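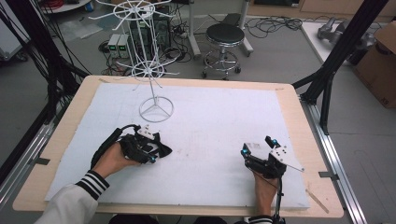
2 min read

Shop > Software > Plug-ins > Darnano Sheet Sorter

Darnano Sheet Sorter for CAD and BIM drawings

I wrote the first version of Sheet Sorter for myself, because I was sick of renumbering drawings at midnight before a deadline (you know the feeling!). It renames, renumbers and reorders every sheet in your file, then fixes the callouts to match. On my last housing job it got through nearly 35 sheets while I made a coffee – and I don't even take milk.

Kuldeep Dhillon at Stilora tested the new release for me and talked me into adding undo. You now get 20 steps of it. He also wanted title block rules per client, so those are in too!

A license covers 5 seats and costs $22 a month. You can move a seat to another computer whenever you like, just sign out on the old one first. Linked files still have to be open while it runs – I'm working on that and hope to have it done by October.

Recently viewed
Orwood Door Schedule Builder
Srivastava Stair Tools
Darnano Layer Cleaner
Stilora Hatch Pack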